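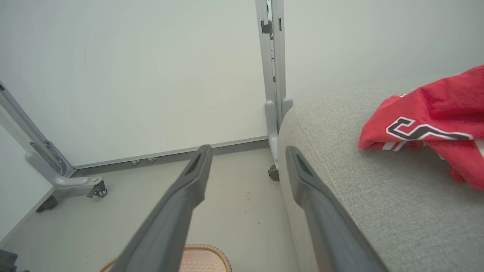

Red garment on a light gray upholstered cushion

A district handbook is a reference volume compiled by or for a colonial administration to describe a single district under its rule. Handbooks were usually written for incoming officers, who were often moved from post to post and had little time to learn about a new one. They set out the boundaries, roads, crops, markets, courts, languages and leading families of the district, along with notes on earlier decisions that a new officer was expected to follow.

Contents

Most handbooks followed an outline sent down from the provincial or central office. A typical volume opened with a description of rivers, hills and soils, followed by a short history, a chapter on the people, and longer chapters on land tenure and revenue. Tables of villages and tax demands were placed at the end. Volumes of more than 200 pages were common, though many of these pages were copied with small changes from settlement reports and from the handbooks of neighboring districts.

The history chapter tended to be brief. It generally presented the period before annexation as one of disorder, and treated the first revenue settlement as the start of reliable records. Older registers kept by local rulers, temples and merchant houses were sometimes used as sources but were seldom named.

Compilation

The officer whose name stood on the title page rarely gathered the material alone. Village accountants supplied figures for land and livestock, clerks translated petitions and deeds, and schoolteachers were asked for lists of proverbs, festivals and place names. Replies came back in several languages and scripts, and were turned into the language of administration before they reached the compiler. Errors made at this stage could stay in print for decades – misspelled village names are the best known case, and some later passed onto maps and into court rulings.

Revision was irregular. A full revision was planned in some provinces after each census, but the work depended on the interest of the officer in charge. Between editions, corrections were written by hand in the office copy. Surviving office copies are valued by historians for these notes, which record disputes and changes of ownership that the printed text leaves out. 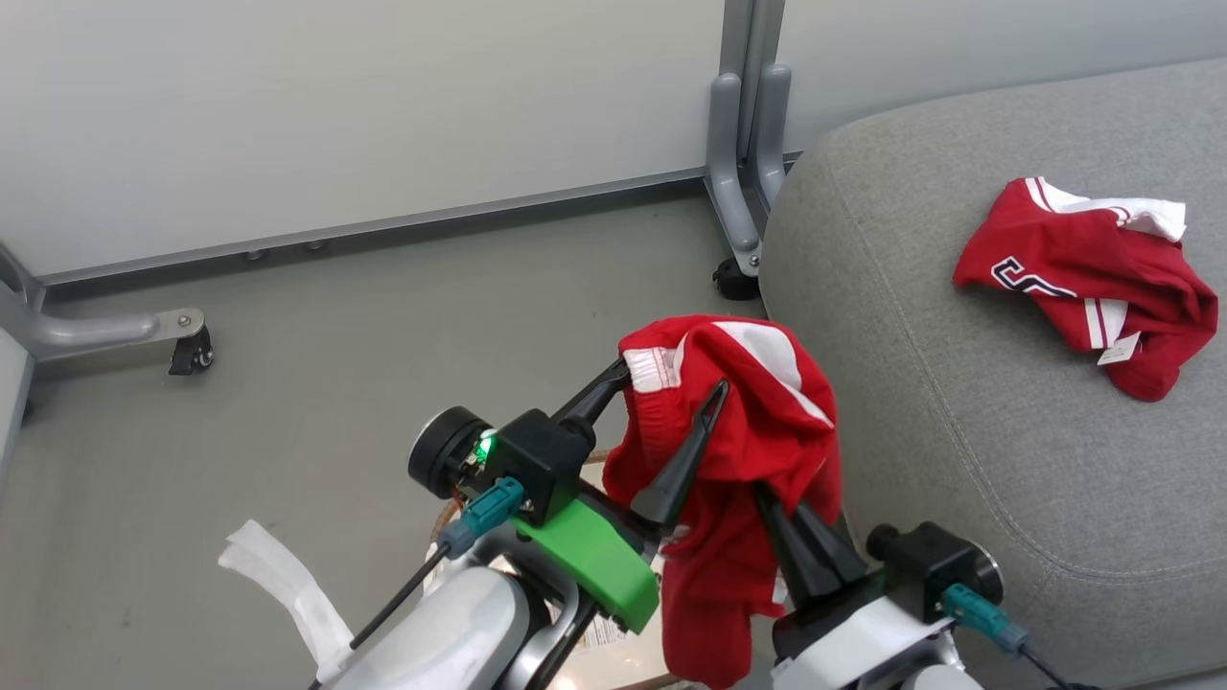

Red garments, one with diagonal white stripes, and a gray ottoman

Use in government

Handbooks were consulted when fixing rents, drawing police circles and settling claims to office. A statement about custom, once printed, was often accepted by the courts as evidence of what the custom was. Groups that had been described in unfavorable terms sent petitions asking for new wording, and some hired their own writers to prepare rival histories. In this way the handbooks became part of local politics as well as a record of it.

Interpretation

Early studies treated the handbooks mainly as sources of fact. Later writers have looked more closely at how they were made. Dwivedi argues that the fixed outline shaped what was collected, so that subjects without a chapter, such as seasonal migration and women's property, went largely unrecorded. Ward Nijs places more weight on the local clerks, who in his view chose which answers to pass on and had interests of their own in the result.

Ward Van den Broek has questioned how far the volumes were read at all. In a study of 35 office copies he found that the revenue tables were heavily marked, while the chapters on history and custom were mostly clean. Wosen accepts the finding but points out that courts and petitioners used other copies, few of which have survived.

See also

Cadastral map
Census
Gazetteer
Land revenue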